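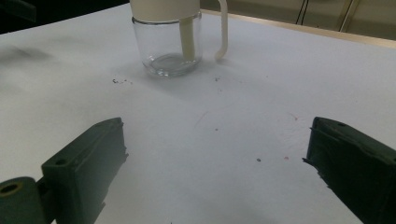 Bon, vinaigrette. Vite fait, le train est à 18 h et j'ai rien rangé.

J'ai arrêté d'en acheter en janvier. Recette de Catinca, un peu modifiée : 200 ml d'huile de colza, 2 cuillères de moutarde, vinaigre de cidre au pif — plutôt beaucoup. Sel. Une échalotte si j'ai le courage. Le miel j'ai laissé tombé, trop sucré avec les endives.

Se garde au frigo, environ une semaine sans l'échalotte. Ça fige un peu, sortir avant le repas.

La prochaine fois les lentilles, promis. Faut que je file.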